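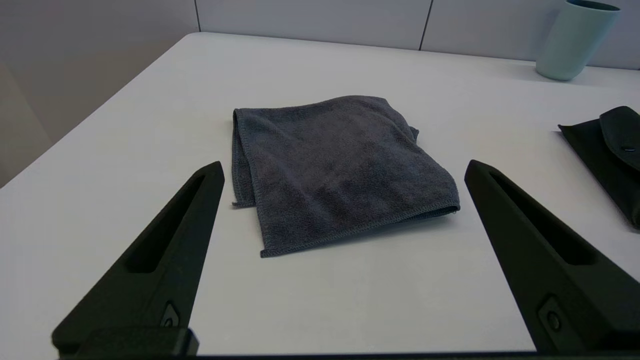

Dardo Sosa asked after the last class whether microfiber really sheds every time you wash it, or only when it's new. Good question, and I mumbled my way through it, so let me try again! It sheds the most in the first few washes, then slows down, but it doesn't quit. Older cloth can pick up again once the fibers get brittle.

For June we're on loops and pile, pages 12 to 30. Read the part on split fibers twice – I had to.
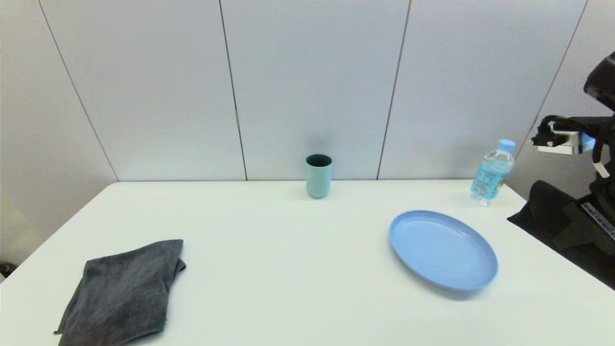
Fig. 2. Cup and plastic water bottle with a light blue cap.

Bottles matter to us because a lot of polyester is spun from the same plastic, PET. It gets melted, pushed through tiny holes and stretched (the stretching is where the strength comes from). Bring a scrap of any fabric you don't mind cutting up.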